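## Changes to our GCSE Statistics resources for spring

The second edition of the Rarora Statistics workbook is now with the printer and will be sent out to schools in February. If your department ordered the first edition through a class set agreement, the new copies will come to you at no extra charge. You don't need to fill in a form.

The main change is to the chapters on sampling and on box plots. Teachers told us that the old sampling chapter moved too quickly from simple random samples to stratified ones, so it is now split into 2 parts with a short practice set between them. The box plot chapter has been cut down and its answers rewritten with full working. We have also moved the glossary to the front, where students are more likely to find it.

There are 63 new exam-style questions across the book. Each one has a mark scheme in the teacher pack, set out in the same way as last year's. Roughly 10 of the questions use large data tables, and these can be downloaded as spreadsheets from the Sakska site with your usual school login.

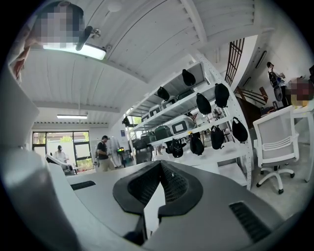
Erick Kariuki wrote to ask whether the first edition could still be used alongside the new one, as his department has shelves full of it and a tight budget. It can, with some care. Page numbers match up to the end of the averages chapter, and after that they drift. A conversion sheet is in the teacher pack – print it and keep it inside the cover. The old sampling questions are still correct, but they don't cover the capture–recapture method in enough depth, so please use the new set for that.

### Online homework

Homework tasks on Lencho have been matched to the new chapters. Tasks you set before the change will stay as they are, and student scores won't be lost. If you want a class to use the new versions, open the class page, choose "Resources" and switch the edition. The site will be down for this work on Sunday from 6 pm and should be back the same evening.

### Teacher sessions

Tahira Butt is running an online session on teaching the statistical enquiry cycle, with time at the end for questions about the workbook. It starts at 4.15 pm and lasts an hour. Places are free for schools with a current subscription, and you can book up to 2 per department. Slides will be put in the Enach folder afterwards for anyone who can't attend.

Corrections to the first edition are listed in the same folder. Please check the scatter graph answers in particular, where two of the lines of best fit were drawn on the wrong axes.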